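Changing the Liner in a Small Trash Can

By Dymphna Heffernan
Filed under: Kitchen and Utility Room

Small trash cans get less attention than the big one in the kitchen, and they tend to be the ones that go wrong. The bag slides down the inside, somebody drops a tea bag on top of it, and the can has to be scrubbed. These notes cover the round metal kind without a lid, the sort that sits beside a desk or a bathroom sink, but most of it applies to plastic cans too.

Getting the right size of bag

Most slipping bags are the wrong size. People buy them by capacity, and the number on the box tells you how much the bag holds and very little about whether it will go over the rim. Measure around the outside of the can at the top with a tape measure or a piece of string. Then lay a bag flat and measure straight across the opening. Double that figure and you have the distance around the mouth of the bag. It should be a little more than the distance around the can.

If it is less, the bag will either not go on or will tear when you stretch it. If it is a lot more, the bag will go on easily and fall in just as easily, and you will need one of the fixes further down.

Length matters as well. The bag should reach the bottom of the can with enough left over to fold down the outside by the width of your hand. A bag that hangs in mid-air carries all the weight at the rim, and the first heavy thing pulls it in. A bag that is too long bunches at the bottom, which does no harm apart from using more plastic than you need.

Thin bags are fine for paper, tissues and packaging. For coffee grounds, fruit peel or anything with a sharp corner, go up a grade. Doubling two thin bags costs more than one good one and they stick together when you try to get them out.

Cleaning the can first

A new bag in a dirty can will smell within a day. You do not need to wash the can every time, but look inside it whenever the bag comes out.

For a quick clean, wipe the inside with a cloth and warm water with a drop of dish soap, then dry it. Dry the seam at the bottom too. Metal cans rust along the seam before they rust anywhere else, and once that starts it leaves brown rings on the floor.

For a smell that stays after washing, put in two tablespoons of baking soda, add just enough water to make a paste, and rub it over the bottom and a few inches up the sides. Leave it for an hour and rinse. Vinegar also works on plastic cans. I would keep it off bare metal, or at least rinse it off right away.

Don't use steel wool on painted or coated metal. It takes the finish off and the can will mark your hands gray every time you pick it up. A nylon scrubber is enough.

Putting the bag in

Put the can on a table. It is easier on the back, and you can see down into it and turn it as you work. Put a sheet of newspaper under it if the bottom is damp.

1. Open the bag fully before it goes anywhere near the can. Rub the top edge between finger and thumb if it won't separate. Slightly damp fingers help.

2. Shake it once, mouth down, so air gets into it. This matters more with thin bags, which cling to themselves.

3. Lower the bag in and push the bottom down with your fist until it touches the base. Run your hand around the inside to press out the trapped air.

4. Fold the rim over the top edge of the can. Start at the far side and work toward yourself with both hands, left and right at the same time, so the fold comes out even. If you do one side completely and then the other, you will run out of bag.

5. Pull the fold down on the outside until it is snug all the way around.

6. Push down once on the inside bottom. If the rim stays where it is, you are finished.

The usual trouble is air. When the bag won't go to the bottom, it is sitting on a cushion of air between the plastic and the metal. Lift the fold on one side with a finger, press down inside with the other hand, and let the air out through the gap.

Some plastic cans can be fixed for good by drilling a small hole near the bottom edge. Don't do this if the can ever holds anything wet, and don't do it on metal, where the cut edge will rust.

Keeping a loose bag up

If you have a box of bags that are too wide, you can still use them up.

Cinch it. Gather the slack at one side, below the rim on the outside, twist it and tie a small knot. Tie it with the bag already on the can so that you get the tension right. To take the bag out you slide the whole thing up, and the knot usually comes with it.

Use a band. A wide rubber band or a loop of elastic from the sewing box will hold the fold against the can. Saoirse Hanrahan wrote in to say she cuts the waistbands off worn-out pajamas for this and has had the same one on her bathroom can since last June.

Use the drawstring. If the bag has one, fold the rim over first and then pull the string tight on the outside. Tuck the ends under so that they don't catch on things.

Clips also work. Binder clips and clothespins both hold well, two to a can, on opposite sides. They do get thrown out with the bag if you forget about them. I have lost a good few that way.

Storing the bags

The common advice is to keep the roll in the bottom of the can under the bag. It is handy, and I did it for years, but if a bag leaks you lose the roll. If you want to do it, put the roll inside a zip-top bag first.

Declan Foley keeps his on a length of dowel inside the cupboard door, like a paper towel roll, held by a cup hook at each end. It took him an evening to put up and he tears off bags one-handed.

If several people in the house change bags, put all of the sizes in one place and write on the boxes which can they belong to. We have "hall," "bath" and "desk" in black marker on ours.

Reusing grocery bags

Grocery bags fit many small cans if you put the handles over the sides and tie them together underneath the rim. Check the bottom for holes by holding the bag up to a window. Most have one or two tiny ones, so use them for dry trash only. Fold a sheet of newspaper into the base for anything that might drip.

How often to change it

Go by what is in it and leave the amount out of it. A can of paper can wait until it is full. Anything with food in it goes out the same evening, even if that means a nearly empty bag. If that feels wasteful, tip the contents into the kitchen trash and leave the liner where it is.

Press trash down with a folded newspaper or a piece of cardboard, never your hand. There may be a broken glass or a razor in there. When you lift the bag out, bring the rim in from all sides, squeeze out the air away from your face and tie it while it is still standing in the can. A bag tied in the can doesn't spill.

If it won't come out, the same air problem is working in reverse. Loosen it at the side with one finger to let air get underneath, then pull slowly.

Questions from readers

Siobhán Sheehan asks whether scented bags are worth the money. I don't think so. They cover a smell for a day and the scent gets into the can. A spoonful of baking soda in the bottom of the bag does more.

Róisín Ó Néill has a metal can that leaves scratches on a wood floor. Stick felt pads under the base, the kind sold for chair legs, and replace them when they flatten. A circle of cork cut to size is better still if the can gets moved a lot. Glue it on with contact adhesive and weigh it down overnight.

Another reader wanted to know if the bag has to be folded over at all. With a can that has a retaining ring, no, you can tuck the bag under the ring. Without a ring you need the fold, as there is nothing else holding the bag up.

Next page: getting candle wax off a tabletop.

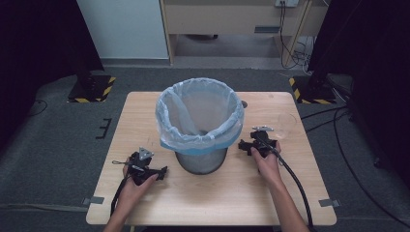 Metal can on a table, with the bag rim folded over the top edge.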